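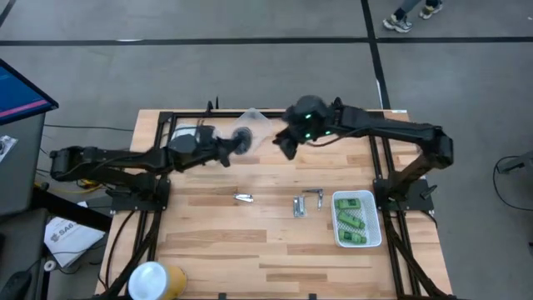 Wooden worktable, two black arms on the side rails

Skirt keeps popping off the coaming when I roll
Javier, 13 November 2021

Been kayaking two seasons, mostly flat water on Terkcombe Lake. Started working on my roll last month and every third or fourth try the skirt lets go at the front. Then I'm swimming. Skirt is a used Zomell, neoprene deck, boat is plastic and has a pretty thin lip on it. Bought it off a guy for 68 bucks. Is it the skirt or me? Dont want to spend 100 or more on a new one if it's technique.

Jhun Pascual
Could be both. Check the size first - the letter is usualy on a tag inside the tunnel, and then look up your boat on the maker's fit chart. One size too big and it'll sit there fine till you lean forward hard. Also where are your knees? If you're coming up off the seat and your knee shoves the deck from underneath, off it goes. Had that for a whole winter. Try it with a friend standing next to you in waist deep water, set up, tuck, hold. See when it goes.

And make sure the grab loop is OUT every time. Every time.

Bekley
old rand prob stretched. mine did same thing, got a new one, fixed

Javier
Tag says large, chart says medium for my boat. Well ok then. Will try the knee thing too, pool session is next week.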